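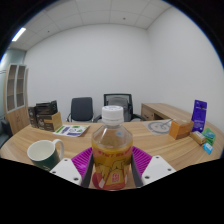

Bottled drink, yellow, orange and red label.

Bellatero Prediction Pool
The Pool Office has completed its review of the scoring for this year's Pulora Cup basketball tournament. The final standings, the reasons for the delay and the rules that will apply next season are set out in this thread.

Bellatero Prediction Pool
The pool received 1,684 valid entries, the largest field since it opened to members outside the region. We thank all who took part, including the many who entered for the first time. Entries with no champion selected were returned before the deadline and are not part of that figure.

Bellatero Prediction Pool
As in past years, entry was free and no cash prizes were offered. The pool is a members' contest. It is not a betting service, and the office does not supply odds, point spreads or advice to any outside party.

Bellatero Prediction Pool
The winner is Bożena Zalewska, with the highest score under the corrected table. She picked Edard to win the tournament and had both finalists correct. Mandla Joubert is second and Maureen Tindall is third. All have been told by mail and have confirmed their details.

Bellatero Prediction Pool
A perfect entry would have earned 200 points. No entry came near that mark, mainly on account of the opening round, in which several of the favored teams went out on the first evening.

Bellatero Prediction Pool
Members will recall that the standings first posted after the final in June were taken down the next morning. The office regrets the confusion. The facts are as follows.

Bellatero Prediction Pool
The quarterfinal between Edard and Bhardwaj was stopped late in the fourth quarter when the game clock failed. Play resumed after a long delay, with the time on the clock restored from the scorer's sheet. Edard won in overtime.

Bellatero Prediction Pool
The tournament feed recorded the game twice: once as an unfinished game with Bhardwaj in front, and again as a finished game won by Edard. Our scoring table read both lines. Members who had picked either team were given credit.

Bellatero Prediction Pool
Under Rule 9 of the pool, only the result certified by the tournament counts. The certified result is an Edard win. Points given for Bhardwaj in that game have been removed. Points given for Bhardwaj in earlier rounds stand.

Bellatero Prediction Pool
The correction had no effect on who was credited with the champion. It did change the order near the top. Under the first table, 6 entries were level in first place. Under the corrected table there is one clear leader and the tiebreaker was not needed for that position.

Bellatero Prediction Pool
The tiebreaker was needed for third place. It is the combined score of both teams in the final, with the closest prediction taking the place. Points scored in overtime are included. The final did not go to overtime, so the question did not arise this year.

Bellatero Prediction Pool
The error was reported by a member, Valentin Filip, who noticed that his own total was too high and wrote to the office the same night. His score was lowered as a result. The office is grateful to him and has sent a letter of thanks.

Bellatero Prediction Pool
The review was carried out by Zbigniew Walczak, who had no entry in the pool and took no part in preparing the original table. He checked each bracket that included the disputed game and then ran the full standings again from the certified results.

Bellatero Prediction Pool
His report also found a smaller fault. A few late changes made through the phone form were saved with the time they were received by the server and not the time they were sent. Where the sent time could be shown to be before the deadline, the change has been accepted.

Bellatero Prediction Pool
None of those changes affects the leading places. Members concerned have been written to separately and will see a note beside their entry on the standings page.

Bellatero Prediction Pool
Several members asked whether the game should have been dropped from the pool altogether. The office considered this. The tournament treated the game as complete and the winner moved on to the semifinal. Dropping it would have taken points from members who had made a correct pick.

Bellatero Prediction Pool
Others asked whether everyone could simply keep the points first posted. We understand the request, and we know that some members had already told friends and coworkers where they had finished. The rule in force at the time of entry leaves no room for it.

Bellatero Prediction Pool
Appeals may be sent through the members' page until noon on the last day of the month. Please give your entry name and the game or games in question. Appeals are limited to 300 words. Screenshots are welcome but are not required.

Bellatero Prediction Pool
An appeal should concern the scoring of your own entry. The office cannot rule on the play itself. Complaints about foul calls, the length of the clock delay or the seeding of teams belong with the tournament - we have no standing in those matters and will not pass them on.

Bellatero Prediction Pool
We now turn to next season. The following changes have been approved and will appear in the printed rules as well as on the website.

Bellatero Prediction Pool
Results will be posted as "provisional" until the tournament has certified every game in the round. Members should expect provisional tables late in the evening and certified tables by the middle of the next day.

Bellatero Prediction Pool
The scoring table will reject any game that appears more than once in the feed. A rejected game will be held and entered by hand after the certified result is received. The standings page will show the game as "held" during that time.

Bellatero Prediction Pool
Points for upsets will remain, with one change. The bonus will be based on the seeds printed in the official bracket on the day entries open. If a team is moved to another seed after that day, the bonus does not change.

Bellatero Prediction Pool
The office reviewed a proposal to raise the value of the champion pick. It was not adopted. Under the present scale a member who misses the champion can still finish near the top with strong early rounds, and most of the comments we received were in favor of keeping it so.

Bellatero Prediction Pool
A second proposal, to allow new picks after the opening round, was also declined. Members who want a fresh start once their bracket is beyond repair may enter the separate Semifinal Pool, which opens when the last four teams are known and has its own standings.

Bellatero Prediction Pool
The limit of one entry per member will be kept. Household members may each enter, provided each has a separate membership. Group entries under an office or team name are allowed if one person is listed as responsible for the picks.

Bellatero Prediction Pool
If a team withdraws before its first game, its opponent advances and all members receive the points for that game. If a team withdraws later in the tournament, the certified result will be used, whatever form it takes.

Bellatero Prediction Pool
Some questions received since the final, with our replies. Will past years be scored again? No. The earlier feeds were checked and no repeated games were found.

Bellatero Prediction Pool
Can members see how others picked? Yes, after the deadline. Entries are listed by entry name only. A member who wishes to change an entry name that contains a full legal name may do so on the members' page.

Bellatero Prediction Pool
Will the women's tournament have its own pool? Yes, beginning next season, with the same scoring scale and the same deadline rule. One membership covers both pools, and standings will be kept separately.

Bellatero Prediction Pool
The certified standings are now on the website under Results. The earlier table has been kept on a separate page, marked as withdrawn, so that members can compare the two.

Bellatero Prediction Pool
Replies to this thread are read during office hours. For questions that involve your account or mailing address, please use the members' page and do not post those details in public.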